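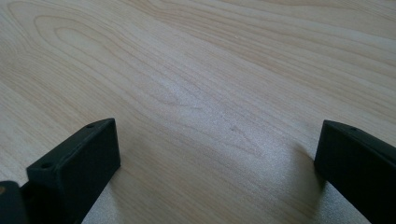 Kojo Fiadzo: is that in the finish or on the finish? Need to know before anyone puts more product on it. Also what did it get wiped with, and which table is it, there are several with that top.

Sorry Kojo, was typing this up between two other things and sent it half done. Rest of it now.

Ticket 42
Site: Dramstead, ground floor, carpeted room
Item: light wood table, Zandby top, rounded corners, round cable hole near the middle of one long edge
Opened by: Ewurabena Odoi
Opened: Friday, June 26, 2026
Priority: normal (was going to put high, Senyo says no)
Status: open

Problem

Middle of the tabletop looks cloudy. Grain is nice and clear toward one end, you get those long oval rings and then the lines running off across the top, and then it goes pale and silvery in the middle and the lines half disappear. Sort of speckly too if you get your face down to it. Also one tiny dark spot, a bit right of center when the rings are on your left.

Don't know if these are one problem or two. Logging them together, split it if you want.

Not a spill as far as I know. Nobody has reported one.

What it's been cleaned with

Widance surface spray, the 300 ml bottle. White cloth. Spray on the cloth, not on the table, I've been strict about that. Before February it was whatever was in the cupboard and I can't tell you what that was. There was something lemony.

Checks so far

1. Light. Kojo asked is it in the finish or on it and my first answer is maybe neither. It's bright in the middle and you get a big shine off the top, so part of what I'm calling cloudy is just glare. Walked round to the other side and it moved with me. Some of it did. Senyo stood where I'd been standing and said "it's a reflection" and went back to his desk. OK but the speckle doesn't look like any reflection I've seen.

2. Dry wipe. Clean cloth, no product, with the grain. Cloth came away clean. Table looked the same to me.

3. Fingernail test on the spot. Very light. Couldn't feel an edge. Could be a bit of dust that's stuck, could be a nick, could be part of the wood pattern. Didn't push it.

4. Looked again from lower down, rings still at top left so you can match it up to the first one. Shine is softer and there's a gray patch toward the front with that sandy look to it. Some of the gray is shadow, I know. The spot is in the same place, very faint, easy to miss. 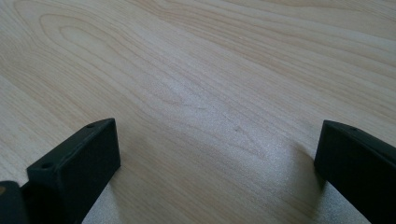
Replies

Aidan Fahy: Two things get mixed up on these tops all the time. One is haze from cleaner build-up, which sits on the surface and comes off. The other is the finish itself having a fine texture, which you only notice when light comes across it low. Second one is normal. Try tilting your head and if the speckle is even all over, including the corners, it's just the finish. If it stops somewhere with a line or a smear shape, it's residue.

Fair. Checked the corners. There's some speckle near the front corners as well, fainter. No smear shape that I could find. No rings from cups either, which surprised me given how that table gets used.

Enikő Szalai: Please don't use anything abrasive. No melamine sponge, no cream cleaner. If the top is a thin veneer you will go through it and then we are buying a table. Do we know what it is?

We don't. Order sheet says "light wood top" and that's all it says. Pattern looks like maple or birch to me but I'm not the person to ask. Laminate, veneer, no clue. Have written to Zandby with the order ref and asked. No answer at time of writing.

Kojo Fiadzo: treat it as veneer until they say otherwise.

Doing that.

Senyo Amoah: I still think it's the light.

Noted Senyo.

Plan for the wipe-down

Agreed with Kojo on chat, copying in so it's in one place:

– everything off the table first, baskets as well
– plain water, cloth wrung out hard, no Widance
– one half only, so there's something to compare to
– dry cloth straight after, with the grain
– leave it, then look at both halves from the same chair
– stay away from the cable hole, don't want water going down the cut edge

The half split was Aidan's idea and it's a good one. Last time (the Tetteh desk, see the old ticket if you can find it, I couldn't) we did the whole top in one go and then stood there arguing about wether it had changed.

Other stuff on the same table

Might as well put it here. There's a small gray metal clip on each side edge. Kojo wants them looked at for wear marks on the wood whenever somebody has the chance. They can stay on for the wipe, just go round them. Don't lever at them with anything.

The green plastic basket, the one with the holes in the sides and gray handles. Enikő asked could it be scuffing the top when it gets dragged. Possible. Turned it over, base felt smooth, no grit on it, but grit comes and goes. From now on please lift it by the handles and don't slide it. If it scratches we'd see lines though, and I'm seeing cloudy, so I don't think it's our answer.

Cloths. We've been leaving the white one bunched up on the table between jobs. If there's any product left in it, that's product sitting on the wood. 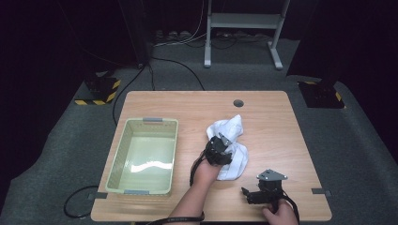

So cloths get hung up or go in the wash, they don't live on the table. Same goes for the new pack. And one cloth for product and a seperate one for drying, at the moment it's the same cloth doing both and I think that's a better suspect than the basket. I'd been folding it over to the "dry side" but once it's scrunched you've lost track of which side that is.

Aidan also asked about fabric softener in the wash. Yes we use it. He says stop, it leaves a film. Stopped. Have told the laundry run to leave it out for cloths.

Update, later

Zandby came back. Short email. They want the number from the label under the top before they'll tell me the finish. Haven't been under there yet. Somebody with better knees please, or I'll do it when the table's clear.

They also said, copied from their mail: "Avoid silicone-based polish. Wipe with a damp cloth and dry immediately." So our plan matches that. Asked Widance separately if the spray has silicone in it, web form, got the automatic thank-you and nothing else.

Kojo Fiadzo: good. don't close on the light theory until the half wipe is done. And put the label number in here when you have it, not in an email.

Will do.

Still to do

– label number from underside (me, or anyone passing)
– half wipe, plain water (me)
– look at the spot with the magnifier, Enikő has it
– wear marks by the clips (Kojo)
– answer from Widance on silicone
– Senyo to lend me his desk lamp so we can light the top from the side and settle it

If the pale area goes when the lamp moves, it's reflection and I'll buy Senyo a coffee. If the wiped half looks different from the other half then it's residue and we do the rest of the top the same way. The spot I'd leave alone unless it lifts off by itself.

Leaving open. Next entry after the wipe.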